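Tooling notes: the new segmenter, and why I'm not switching yet

Drenero 4 landed in April with a long changelog and one large promise. It will take a raw recording from a hand-held gripper, work out where each grasp begins and ends, label the object, and hand you clips ready for policy training. Planoletti ships it as the default in its planning stack now, so plenty of readers will have it running whether they asked for it or not.

I have been here before. The last tool to promise this was Zukel, which cut our recordings very neatly in all the wrong places. So I gave the new one 500 clips that we had already labelled by hand and compared the two sets of labels before reading any more of the marketing.

On rigid things with printed faces it did well. Boxes, tins and mugs came back with sensible names and start times I would have picked myself. If your work is all cartons, you can probably stop reading and upgrade.

Clear plastic is another matter. A bag in sunlight has no stable outline, and the glare slides over it as the wrist turns. The segmenter likes to treat each bright patch as a new object. In one session it opened 15 separate tracks, and a person would have said two packets. It also reads a crease in a cloth as an edge, which upsets the plane fit, which in turn shifts the height estimate the planner relies on.

Checked cloth, striped sheet, and clear packets on both:

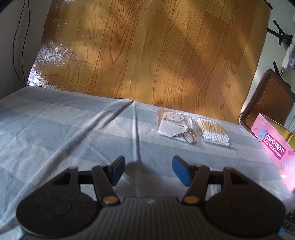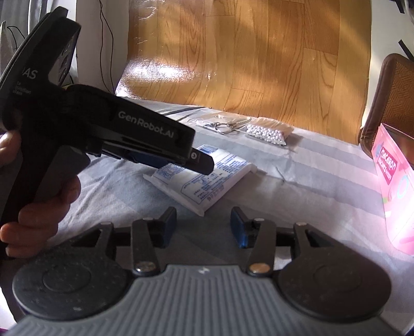 What the confidence score is worth

Very little, on my evidence. Drenero gives every cut a score and suggests keeping anything over its default threshold. Of the 500 clips, 889 cuts passed. Many of those were real, as a clip can hold more than one grasp, but the bad ones scored as highly as the good ones. Raising the threshold threw out both kinds together. A score that can't tell you which cuts to check by hand saves no checking.

The release notes say the score is "calibrated". They don't say on what. I wrote to ask and was sent a link to the release notes.

There is a smaller problem with two grippers in view. The tracker assumes that any set of jaws it sees belongs to the device doing the recording. Put a second one in front of the lens and it will sometimes log the other tool's closing as your own. The width signal from the encoder would settle this at once, and the tool does read the encoder. It just doesn't cross-check. That looks like an afternoon's work to me, and I would like to see it done before another round of benchmark charts.

If you do want to try it

Keep your old labels. The importer rewrites them in place, and the undo only covers the current session.

Turn off "merge similar objects". It joined key rings to beads in our set.

Pin the Juhl reader to the version you have now. The new one drops frames on long files without a warning; we lost 1,383 before someone compared the timestamps.

Run it on your worst lighting first. The sample data that comes with it was recorded under flat, even light and will tell you nothing useful.

I'll rerun the same 500 clips on the next point release. Until then our labels are staying as they are.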